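Início | Caderno | Bancada | Materiais | Arquivo | Contacto

Caderno da oficina - novembro, quarta-feira

Bancada azul, tábua de ácer, blocos de formas. Continuação da entrada anterior.

Comecei às 9h pela tábua. Depois de uma semana na oficina, queria saber se ainda assentava bem no tampo perfurado. Régua metálica ao comprido, ao través e nas duas diagonais. Empeno de 2 mm numa das diagonais, nada que se sinta à mão. As juntas entre as ripas estão fechadas. A ripa mais escura, na parte de cima, tem a mesma altura das vizinhas, portanto a diferença é só de cor. Não lixei.

Limpeza com pano húmido e secagem ao ar antes de voltar a pousar a tábua. Anoto para quem vier a seguir: não usar o detergente Brevum na madeira crua. Deixou manchas na tábua pequena e só saíram com lixa 200. No tampo metálico pode usar-se, desde que se passe depois um pano seco, incluindo o interior dos furos, onde fica sempre resíduo.

Blocos: são os da caixa Ilau, madeira pintada. Passei-os um a um pela mesa de luz à procura de lascas e de tinta levantada. Os azuis estão bons. Num dos verdes a tinta está mais fina numa aresta. Não o retirei, mas convém ver outra vez no fim do mês. As faces de topo do cilindro e da estrela têm uma textura ligeira que já lá estava. Não é desgaste, não vale a pena tentar alisar.

Disposição: dois grupos separados, um perto de cada extremo da tábua, meio livre. À esquerda ficaram dois azuis e dois verdes, encostados uns aos outros, com o cilindro verde de pé e a estrela à frente, junto do prisma triangular.
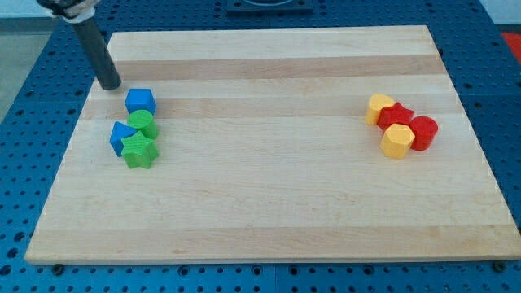

O problema dos blocos encostados é conhecido: ao mexer num, mexem-se os outros. A estrela é a pior, as pontas prendem nas arestas do prisma. Com folga de um dedo entre peças isto não acontece, mas o grupo ocupa mais tábua e o espaço do meio encolhe. Por agora mantenho os grupos compactos e aceito o incómodo.

Atrito: experimentei inclinar a tábua com calços, fora da bancada, só com o cilindro e o prisma. O cilindro de pé aguentou até 17 graus e depois escorregou sem tombar. O prisma aguentou um pouco mais. Ensaio feito no sentido do veio. Falta repetir ao través, onde espero mais resistência. Uma única medição por peça, não tirar daqui valores para o relatório.

Acabamento: tenho dúvidas entre deixar a tábua como está e dar-lhe óleo. O óleo Floltik escurece o ácer e iria aproximar as ripas claras das escuras, o que até ajudava a ler melhor as cores dos blocos. Contra: altera o atrito e obriga a refazer o ensaio acima. Se avançar, lixa 1000 antes, duas demãos finas, e primeiro na face de baixo.

Pendentes:
- repetir inclinação ao través do veio
- rever a aresta gasta do bloco verde
- verificar aperto dos parafusos escuros do tampo, à frente da tábua
- pedir à Chu preço de uma segunda tábua com as mesmas medidas
- devolver a régua comprida à sala de metrologia

Fecho às 17h30. A tábua pequena ficou na prateleira de baixo, com a face manchada para cima.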